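Call for Participants: Working Group on Good Practice for Robot Handling of Soft Objects

Gindasik is looking for 35 people to help draft and test a practice guide for robots that pick up cloth, rope, sponges and other items that change shape when handled. The guide will be used at our Tedora site first and then offered to partner labs.

The current draft has 51 rules. Some were carried over from our guidance on rigid parts and do not fit soft goods well. We need people who will read them, try them at a bench and tell us in writing which ones to keep, change or drop.

Who we want to hear from:
Robot operators and technicians with at least 2 years of hands-on work
Safety and quality staff who write or audit work instructions
Engineers who work with grippers or touch sensing
Graduate students in a related field, with a letter from a supervisor

You do not need experience with standards writing. You do need to be comfortable working near a moving arm and following a stop procedure. Safety training is given on the first morning and is required for everyone, including people who already hold a certificate.

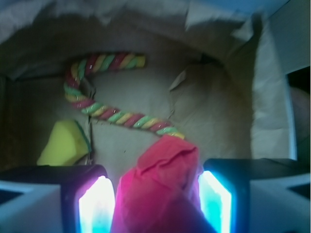

Cloth held between the gripper fingers, with a braided rope and a sponge in the paper-lined enclosure.

Participants will spend four days on site. Mornings are for bench sessions, in pairs, with one person running the arm and the other keeping the log. Afternoons are for review of the draft. Topics include grip force limits, tangled items, when to stop a pick, lining and cleaning of bins, and how to record a failed attempt — the last of these has had the most comments so far.

Lunch and local travel are covered. A daily stipend is paid at the end of the session. Lodging can be arranged at the Kowalczyk guest house for those coming from out of town.

To apply, send a one-page summary of your experience and a short note on one handling rule you would change. Write to Pallavi Jaiswal, Gromik Building, Gindasik. Applications must arrive by 2019-09-21. Late applications go on the waiting list.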